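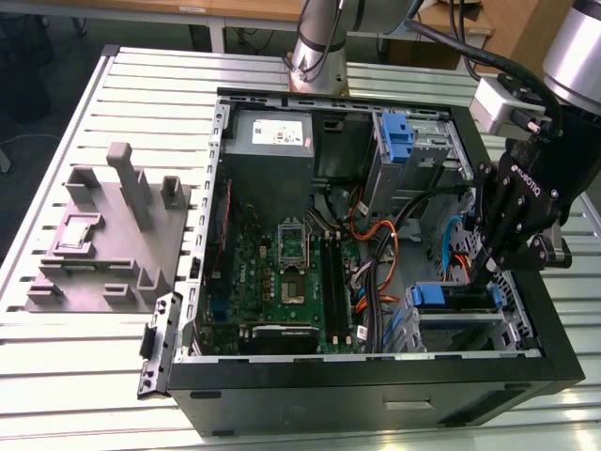 Jusik > Careers > Open positions > Equipment Planning

Equipment Planner, Robotic Disassembly
Full time, on site
Posted July 13, 2022

Jusik takes apart retired office computers and sorts the parts for reuse or material recovery. Most of this is still hand work. We are moving the desktop tower line to robot cells one step at a time, and we need a person to plan and run the purchasing for it.

You will report to the operations manager and work at a desk next to the line. The job is mostly budgets, quotes, delivery dates and spare parts. You will not be asked to program robots, but you will sit in on meetings where programming time is estimated, and you will need to follow what is said.

What the job covers

The current plan calls for 2 new cells, with the purchase order for the first going out in March. Before then we need a full cost sheet for each cell: arms, grippers, tables, fixtures, cabling, guarding, power, freight, installation and training. The draft we have now leaves out freight and puts spare gripper fingers under office supplies. You will rebuild it.

You will also:

- Get written quotes from at least three suppliers for any item over $1,720
- Keep the spare parts list current and set reorder levels with the technicians
- Compare lease and purchase terms, including what happens at the end of a lease
- Plan fixture printing, both in house and through our outside shop, Brikov
- Track warranty dates and service visits
- Write a one-page budget report every month

The cells will handle mixed towers. Case layouts, drive latches and cable routing differ from one maker to the next, and a fixture that suits one model may be no use for another. Planning for that variety is a large part of the work. We expect to process 300 towers a week when both cells are running, and the equipment budget has to hold at that rate with planned downtime included.

Our purchasing records are kept in Flusum. We will train you on it. The asset register has 211 entries and some of them are out of date, so expect to spend part of your first month walking the floor with a clipboard.

What we are looking for

- Three years or more in purchasing, cost estimating or production planning
- Experience buying machinery or automation equipment, new or used
- Good spreadsheet skills
- Ability to read a basic electrical or mechanical drawing
- Clear written English

Experience with electronics recycling or repair is helpful. A degree is not required.

Hours and conditions

Monday through Friday, 7:30 to 4:00, with a half hour for lunch. Safety shoes and glasses are required on the floor and we pay for both. Two or three supplier visits a year, usually overnight. Health and dental coverage start on the first day of the month after you are hired. The pay range is sent to every applicant before the first interview.

How to apply

Send a resume and a short note to the hiring desk through the Careers page. In the note, tell us about one piece of equipment you bought or budgeted for, what it was expected to cost, and what it cost in the end. Half a page is enough. Applications are read as they come in and the posting will stay up until the job is filled.

Related openings
Line Technician, Second Shift
Receiving Clerk, Qiu Street Warehouse
Fixture Design Assistant (part time)
Maintenance Electrician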